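Let the Robotics Club Do the Boring Part

By Raili Aaltonen
8/17/25

The Darncombe school robotics club will have two proposals in front of it when it meets again in September. One is to go back to the arena competition, where teams build a wheeled machine and drive it against other wheeled machines. The other is to spend a second year on the handling project, in which students record themselves picking things up and putting them down, and then use the recordings to teach an arm to do the same. I coach the club two evenings a week and I have a vote. I will be voting for the second year of handling, and I want to set out my reasons where parents and former members can read them.

I should say first that the arena competition was good to us. We entered it for six years. Students learned to solder, to read a wiring diagram and to fix a gearbox with ten minutes left before a match. Several of them went on to study engineering. The trophy in the hallway by the gym is real and the kids who won it worked hard for it. I don't agree with the people who say those years were wasted.

What bothered me was who did the work. In a club of that type there is one machine. One student drives it, one or two students know the code, and a handful more can reach the chassis at the same time. Everyone else makes posters, cuts foam for the pit table, and watches. By spring the watchers had usually stopped coming. We called this a commitment problem and gave talks about commitment. I gave some of those talks myself and I regret them. A student who gets to touch the machine once in an evening has drawn a reasonable conclusion about how much the club needs her.

The handling project started because Ifeoma Iyamu, who teaches computer science and runs the club on paper, wanted something that could be done at home during a stretch when our room was being rewired. The students borrow a pair of hand-held grippers with a camera on them. You squeeze the handle and the fingers close. You do a small task with them, such as moving an object into a tray, and the recording goes into the club's shared folder, which the students named Sani for reasons I was never told. Each recording of one task from start to finish is an episode. By the end of the year we had 759 episodes that passed review and a good many more that didn't.

None of this looks like much. When I showed some of the episodes at the spring open house, a father asked me when the robot part began. I understood the question. To a visitor it is a kid with plastic tongs and a pile of household stuff. The arm itself, which we call Jasa, is bolted to a bench at school and spends most of its time switched off.
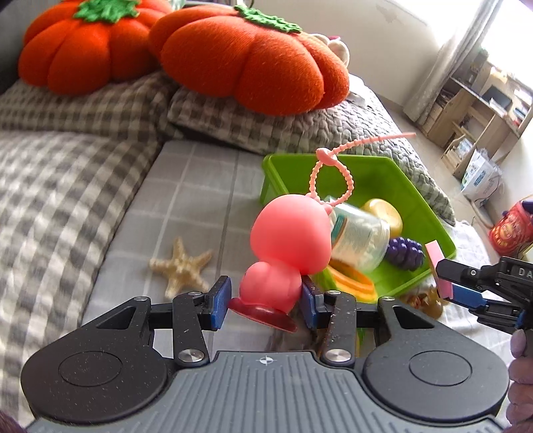
The first argument against continuing is that the work is dull. It is. Doing the same short task again and again, with the objects moved a little each time, is dull in the way that scales are dull on a piano. I don't think a school club has to be exciting every evening, and I notice that the adults worry about boredom a good deal more than the students do. The students complained about it in the fall and then began to argue about it, which is when I knew they were interested. They argued about whether a dropped object should be kept in the set or thrown out. They argued about whether it counts as the same task if you start with the other hand. Zlata Hrytsenko, who had barely said a word in her first year with us, wrote a page and a half on why soft things and hard things should be reviewed under separate rules, and she was right, and we changed the rules.

Those are engineering arguments. I'd go further and say they are closer to what working engineers argue about than anything I heard in the arena pit. The question in the pit was almost always how to make the thing go again. The question in the handling project is what we mean by done, and whether two people looking at the same recording would agree on it.

The second argument is that the results were poor. They were, by the standard most people have in mind. At the end of the year Jasa could pick up a block and put it in a tray if the block was upright and near the middle of the bench. Turn the block on its side and the arm would often close on nothing. We ran 143 trials in the last two weeks and the arm succeeded in fewer than half. The club posted that result on the wall with the failures sorted by cause.

I was proud of that sheet of paper. In the competition years we never wrote down why we lost. We knew, more or less, and we talked about it in the van, and by the next season the knowledge had gone out the door with the seniors. The failure sheet is still on the wall. A new student can read it in September and know where to start. The biggest group on it was lighting. Most of the home episodes had been recorded by day near a window, and our bench sits under ceiling lights with no window at all. It took the students three weeks to work that out and I did not help them, although it was hard to keep quiet.

The third argument is about fairness, and it deserves more space than it usually gets. Hauwa Omoregie, whose daughter was on two of our arena teams, put it to me in a long email. Her point was that sending work home is unequal. Some students have a table, a quiet room and an hour to themselves. Others share a room with two brothers. If the club counts episodes, it is counting floor space.

She is correct that this can happen, and in the first month it did. We had put a tally on the whiteboard and it ranked the kids by how much room they had to work in. We took it down. After that, students signed up for kinds of episodes that the set was short of, and a few episodes of something rare were treated as a full contribution. It also became plain that a tidy workspace was no great advantage. The arm learns very little from the same clean surface over and over. Recordings made on a bed, on a kitchen floor or on the seat of a parked car were the ones the reviewers asked for more of. Tamunoemi Mohammed recorded most of his on top of a chest freezer. I won't claim this settled the matter. Time is still unequal, and a student with a job after school will always have less of it. But she has less of it for the arena too, and there she also needs a ride to a tournament three hours away.

Then there is privacy, which the email did not mention but should have. A camera that goes home sees the home. We had students review their own recordings before uploading anything, and delete whatever they or their families didn't want in the folder, with no explanation required. Nothing in the folder is public. If the project goes ahead I want that rule in writing and signed by the school, because at present it depends on Ifeoma and me remembering to say it.

There is also the cost. The arena entry, with parts and travel, was the largest item in our budget every year we did it. The grippers are shared in pairs and the arm is already paid for. The savings would let us buy a second pair, and the waiting list for the first pair was the one thing every student complained about last year. I can't think of a better complaint for a club to have.

I know what would be lost. There is no crowd and no bracket. A younger brother or sister will not come to an evening of episode review and go home wanting to join. Former members have written to say that the tournament weekend was the best part of high school for them, and I believe it. If the vote goes the other way I will coach the arena team and do it properly. I would only ask that we keep the failure sheet and use it for the arena machine as well.

A compromise has been suggested, in which the club does both and students choose. I'm against it at our size. We would have one bench, one arm and one chassis in the same room, and the loud project would win the bench every evening. The club at Drundov tried running both and the quieter half had folded by winter. They have about twice our membership.

The members vote first and the two coaches vote after them. Students who were in the club last year and have since graduated don't have a vote, but they can send comments to the club address and Ifeoma will read them out before the count. Parents are welcome to sit in. The grippers will be on the table at the back, charged, along with a tray and a box of things to pick up, and anyone who wants to try an episode before deciding should come early.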